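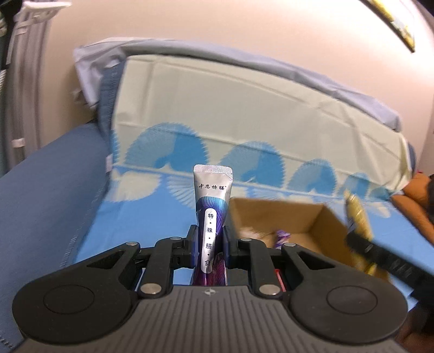
Gridow: According to the front desk of our building, the monthly parcel fee covers any item held for up to 8 days. My statement for September shows an added charge of $50. Residents are asked to advise whether this charge may be disputed, and by what procedure.

Plaken
A dispute may be submitted in writing to the management office. The letter should state the unit number, the date on which the parcel was logged, and the amount in question. Please attach a copy of the statement. The office is required under the standard lease to reply within 7 business days. Payment of the undisputed part of the bill should not be withheld during this period.

Jaria
Same charge here. I paid it.

Tang
Residents should also review the schedule of fees at the back of the lease. In my building, oversized items are billed separately from the first day, and the desk does not always mention this. Ask for the parcel log before writing.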